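Workshop notebook – August, mixing room, started 9:40

Continuing from yesterday's page. Terkero want the final mix of the album before the tour rehearsals, so this week is only for the two songs that are still open, "Hiebert" and "Otalico". Sang-wook is on the desk, I am on repairs and notes. Kuo-hua came in at noon with the bass amp.

Hiebert. The vocal was recorded in two different sessions and you can hear it. In the second verse So-yul stands closer to the microphone and the low end becomes thick. I tried a cut at 202 Hz, narrow, and it removed the thick part but also the warmth I liked. Then I made the cut dynamic, so it works only when she sings loud. Better. Sang-wook thinks it is still a little dull, and he added a small lift at the top. I am not sure about the lift. To check tomorrow with fresh ears.

The drums are fine. I write this down because I have a habit to touch them again.

Guitar amp (the small one, Skivar). Hum is back. Steps so far:
– changed the cable, same hum
– other wall socket, same hum
– took out the first preamp tube and put the spare, hum a little lower but still there
– with the volume at zero the hum stays, so it must come after the volume control
I suspect the filter capacitors. Beca has ordered a set, they should come before we need the amp for the overdubs. Please do not use this amp until I have put a green label on it. If you must open it, discharge it first and check with the meter, even when it was off all night.

Otalico, tempo. The band plays the bridge faster than the verses, everybody likes it, but the delay on the keyboard was set to a fixed tempo and it runs away from the drums after a few bars. I made a tempo map by hand from the snare. It took the whole afternoon. 14 bars needed correction, the rest I left alone. The delay follows now. One place still sounds wrong, the last bar before the chorus, where Chang-ho waits a moment before the crash. I moved the marker by 20 ms and then I moved it back by half. Listen again on the small speakers.

Backup: session copied to both drives at 18:00. The old mixes are in the folder "do not use" – please really do not use them. Last month the wrong version went to the label and Beca had to write a long apology.

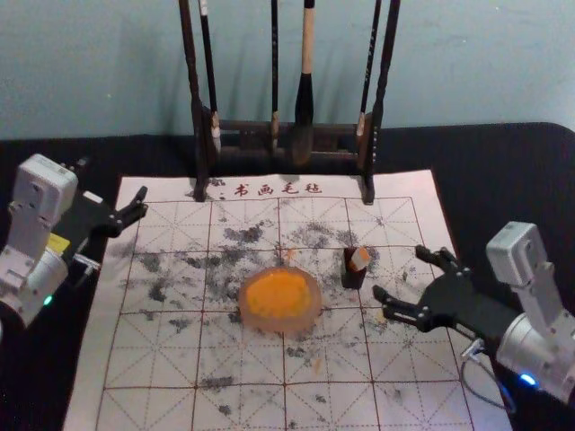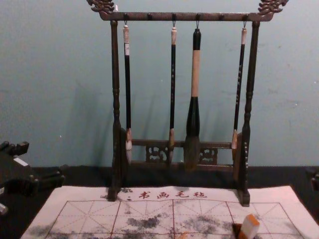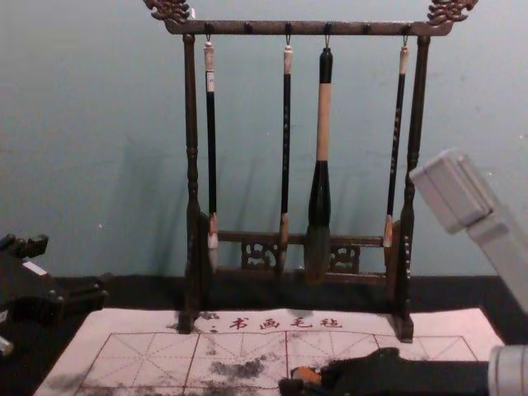
Evening. Chang-ho listened to Otalico on the small speakers and says the crash is right and the marker should stay where it is. Good, I close this point. He also asks for more room sound in the snare in the last chorus. The room microphones have a chair noise exactly there, so I will copy the room from the second chorus and see if the cymbals match. If they don't match, we use a short plate reverb and he must accept it.

For tomorrow:
– Hiebert, compare with and without the lift, at low volume
– room copy for Otalico
– measure the hum again with the lid closed
– ask So-yul if she wants the breath before the first line or not. She said yes in the session and no on the telephone.
– buy solder, the thin one

Left at 20:15, the heating for the tape closet is on.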